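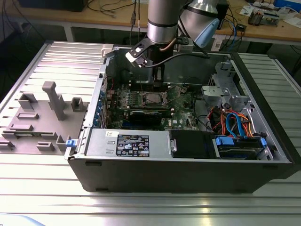 *Desktop tower on its side, with the side panel removed.*

## 4. Content Filter Settings

Jaluvov community servers apply a filter to all uploaded images and posts. Only an account with the Moderator role can change these settings.

1. Sign in and open **Community > Filter**.
2. Select a level: **Open**, **Labeled** or **Restricted**. New communities start at Labeled.
3. Enter up to 200 blocked terms, one per line.
4. Under **Appeals**, set the number of days a member has to contest a removed post. The default is 28.
5. Select **Save**. Changes reach older posts within about 17 hours.

**Note:** Members may label their own posts as adult. A labeled post stays visible to those who have opted in – it is not removed at the Labeled level.

**Caution:** Moving from Open to Restricted hides every labeled post, including those in private groups. Export the community archive first (see Section 7).

Appeals are listed under **Review**, 50 to a page, oldest first.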